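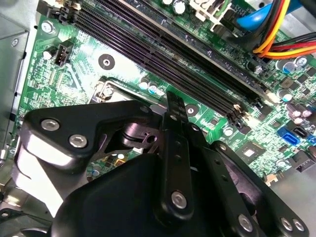
桥梁伸缩缝安装后多久可以开放交通?

采用快凝型锚固混凝土时,浇筑完成后养护6小时,同条件试块抗压强度达到30 MPa即可放行;采用普通锚固混凝土时,以设计文件规定的养护期为准,不得以试块强度提前达标为由缩短。

Trircombe TJ系列模数式桥梁伸缩装置

产品概述
TJ系列适用于新建及改造高速公路、城市快速路、互通立交匝道桥的梁端接缝。装置由边梁、中梁、横梁、位移控制箱、橡胶密封带及锚固系统组成。边梁与中梁采用整体热轧异型钢,型腔一次成型,不允许以拼焊方式替代。双向八车道断面可按半幅分段供货,现场对接焊缝设于车道分界线处,避开轮迹带。

型号
TJ-30:单缝式,无中梁,用于小跨径简支板桥及搭板端部。
TJ-108:模数式,用于中等跨径连续梁。
TJ-139:模数式,箱体加高,用于曲线匝道桥及纵坡较大的桥台位置。
型号数字为设计伸缩量,单位毫米。选型时应计入温度变形、混凝土收缩徐变、制动力引起的纵向位移及安装偏差。斜交桥须将纵向位移分解为垂直缝向和平行缝向两个分量,分别校核。

材料
异型钢:低合金高强度结构钢,交货状态为热轧,逐炉提供化学成分及力学性能报告。
密封带:氯丁橡胶,寒冷地区改用三元乙丙橡胶,订货时注明。密封带应整条供货,单道缝内不设接头。
滑动支承:聚四氟乙烯板与不锈钢板配对,滑动面预涂硅脂。
压紧支承:聚氨酯弹性体,安装时保持预压,更换时可从箱体下方取出。
防腐:外露钢件喷砂除锈后涂环氧富锌底漆、环氧云铁中间漆和聚氨酯面漆。埋入混凝土的锚固筋不涂漆,允许有浮锈,不允许有片状锈皮。
运行环境含除冰盐或距海岸较近时,选用Seidel防腐包,内容为箱体内壁热浸镀锌及不锈钢紧固件。该选项须在图纸确认前提出,成品不能补做。

预留槽口
槽口宽度和深度见各型号图纸。浇筑梁体时应预埋锚固筋,间距与装置锚环对应。改造工程中原有预埋筋缺失的,植筋补足,植筋深度由设计单位核定。
槽口底面及侧面应凿毛,清除浮浆,浇筑前充分湿润,不得有积水。梁端间隙用聚苯板封堵,板缝用胶带密封,防止混凝土漏入伸缩间隙。间隙内残留模板是旧桥接缝早期破坏的常见原因,安装前必须逐段检查并清除。

安装步骤
1. 先铺筑沥青面层,再按图示宽度切缝开槽。切缝线外侧的沥青不得松动,有松动时外移切缝线。
2. 按安装时的梁体温度调整缝宽。以梁体温度为准,气温仅作参考。出厂定位夹具的设定值标在夹具侧板上,现场温度与设定温度不一致时,须松开夹具重新调整。
3. 吊装就位,以两侧沥青面层为基准调平。装置顶面允许略低于路面,不得高出。
4. 先点焊一侧锚环,复测高程与直线度后再焊另一侧。两侧全部点焊完成后立即解除夹具,避免梁体温度变形拉裂焊点。
5. 补焊,绑扎横向钢筋,安装防裂钢筋网。
6. 浇筑锚固混凝土,箱体下方及两侧重点振捣。箱体底部空洞无法在后期修补。
7. 养护期间封闭半幅交通,覆盖保湿。
8. 嵌入密封带,清理型腔,做蓄水检查。

夜间施工
占道时段受限的匝道桥可采用快凝方案。Jundham立交改造的C匝道采用TJ-108,分两个半幅更换。该项目现场负责人Bríd Keane提出的工序安排已并入安装手册附录B:切缝与破除安排在前一晚,槽口以临时钢板覆盖通车,次晚20时封闭后吊装。临时钢板须有防滑纹并固定于两侧路面,搭接长度由承包人验算。

供货范围
标准供货:装置本体(含定位夹具)、密封带、吊点图、安装手册、材质报告。
不含:锚固混凝土、槽口钢筋、植筋胶、临时钢板、现场焊接耗材。
人行道及防撞护栏处的盖板单独报价。盖板应按护栏断面放样,请随订单提供护栏大样图。
包装按运输条件分为整根和分段两种。整根运输须事先确认进场道路的转弯半径。堆放时支点设在横梁箱附近,不得仅支承两端,叠放不超过两层。

检查与养护
通车后第一个冬季结束时做首次检查,北方地区一般安排在3月。检查内容包括锚固混凝土裂缝、密封带脱槽、型腔内砂石堆积、中梁间距均匀性及异常声响。中梁间距明显不均时,先查位移控制弹簧,再查横梁滑动面。
密封带可在不破除混凝土的条件下更换。更换时逐车道封闭,新带先整条铺放,再由低侧向高侧嵌入。
压紧支承与滑动支承应成对更换,混用新旧件会导致横梁受力偏心。备件编号刻于边梁内侧端部,订购时连同桥名、墩台号一并提供。

订货资料
桥型布置图、梁端构造图、斜交角、纵坡与横坡、预留槽口实测尺寸、预计安装月份、交通组织条件。改造工程另附旧装置型号及槽口照片。资料不全时按标准槽口出图,由此产生的现场改动不在质保范围内。

技术联系
选型与结构校核:Washington Bragança,Trircombe桥梁部件技术组
区域库存与备件:Kenanska仓库,提货前须预约
图纸修订以最近一次盖章版本为准,本页参数用于初步选型。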